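4. Sorting the earbud cases into the Imrie tray
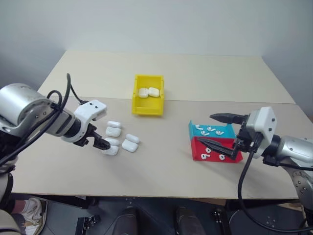 Clear the work surface before you start. Coffee counts as clutter, however firmly you are holding it.

4.1 Stand the Imrie tray towards the back of the table, open side up. Users have tried the other way.

4.2 Place the charging cases on the near part of the table. A loose group is fine. Straight lines earn no extra marks.

4.3 Check that each lid is shut. A case that will not close goes to Urmila Rawat, along with a note saying what you did to it.

4.4 Pick up one case at a time by its sides and lower it into the tray. Do not drop it from a height to hear the noise.

4.5 Fill the bottom of the tray before starting a second layer.

4.6 Write the batch number on the Binport label. Batch 107 has been used twice already and does not need a third outing.

NOTE: Glossy cases show every fingerprint. Wipe with a dry cloth. Your sleeve is not a dry cloth.

CAUTION: Never carry the tray by one corner of the rim. Cases slide, and they favour the far side of the heaviest cupboard in the room.

For cases returned from Drendport, see section 6.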